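Notes pour l'intervention — Démonter une tour de bureau sans rien perdre
Version du 6 octobre 2019

Durée prévue : 20 minutes, questions comprises. Commencer par dire qui je suis, puis passer directement au sujet. Ne pas refaire l'historique de l'atelier, Jayson Dimaculangan l'aura présenté en ouverture.

Rappeler le public visé : les gens qui reçoivent des postes de bureau en fin de contrat et qui doivent en sortir les pièces réutilisables. Pas les joueurs, pas les collectionneurs.

Premier point, la position du boîtier. On couche la tour, panneau latéral retiré, l'intérieur vers le haut. Tout se lit d'un seul coup d'œil : l'alimentation, la carte mère, la cage à disques. Laisser dix secondes de silence, que chacun repère les éléments.

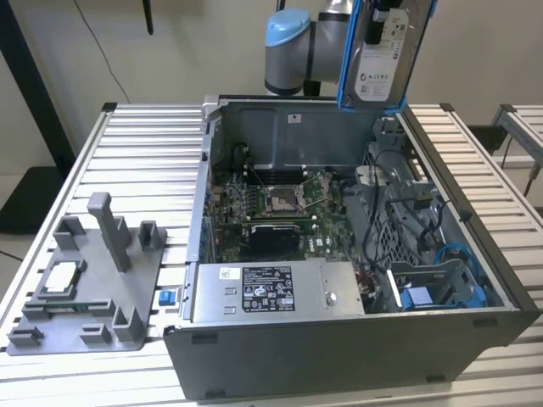
Travum — Pôle Réemploi du matériel informatique

Parler d'abord du disque dur. C'est un 3,5 pouces dans son berceau à bord bleu. Ne pas jeter le berceau : les modèles de remplacement coûtent plus cher qu'on ne croit et ne vont pas toujours d'une gamme à l'autre. Le disque reste dedans jusqu'à l'effacement. L'étiquette doit rester lisible, on relève le numéro de série avant toute autre opération.

Ensuite les câbles. Insister, on perd beaucoup de temps là-dessus. Le câble SATA bleu passe par-dessus la cage, les câbles noirs la traversent. On débranche côté carte, puis côté périphérique, et on range les câbles dans un sachet au numéro du poste. Ne jamais tirer sur la gaine. Si le connecteur a un clip métallique, appuyer dessus.

L'alimentation : on ne l'ouvre pas. Le dire deux fois. On la sort entière, on la teste entière, on la met au rebut entière. Lire l'étiquette réglementaire pour la puissance et la reporter sur la fiche.

Carte graphique : libérer le loquet du connecteur avant de soulever. Si quelqu'un demande pour les loquets cassés, répondre que la carte mère reste utilisable mais qu'il faut le noter.

Chiffres à donner ici, pas avant : 458 postes traités depuis mars, objectif fixé à 1,000 avec Gisler. Ne pas commenter l'écart. Si la question vient, renvoyer vers Pacita Espiritu, qui suit le planning.

Deuxième partie, le socket du processeur. Ralentir. C'est l'endroit où une carte bonne devient une carte morte. Une fois le processeur retiré, le levier et le cadre sont ouverts et les contacts sont à nu. On ne pose rien dessus, on ne souffle pas dedans, on ne passe pas le doigt pour « vérifier ». Prévoir le cache de protection à portée de main avant d'ouvrir le levier.
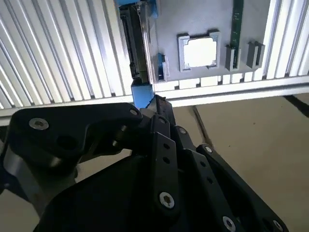

Pour le stockage, même principe : une carte qui part en étagère part avec son socket couvert. Nous avons eu un lot de chez Vunov arrivé sans caches, empilé à plat, et 2 cartes seulement ont démarré. Raconter l'anecdote brièvement, sans accabler le fournisseur — ils ont changé leur emballage depuis.

Barrettes mémoire : ouvrir les loquets, sortir la barrette droit, la tenir par les bords. Sachet antistatique, une barrette par sachet. Les capacités se mélangent très vite dans un bac commun.

Pâte thermique : on nettoie le processeur tout de suite, avant qu'il parte en boîte. Chiffon non pelucheux et alcool isopropylique.

Si le temps manque, sauter le passage sur la fiche Cerkska et dire qu'elle est disponible au fond de la salle. Sinon, montrer les colonnes : numéro du poste, pièce, état, destination. La colonne « état » n'accepte que trois valeurs, bon, à tester, rebut. Pas de « moyen ».

Questions probables :
Que faire des vis ? Un godet par poste, vidé à la fin.
Garde-t-on les boîtiers ? Oui s'ils ferment correctement, avec leur panneau.
Qui efface les disques ? L'équipe de Jayson, jamais au poste de démontage.

Remercier, laisser l'adresse du pôle affichée, récupérer les fiches restantes avant de sortir.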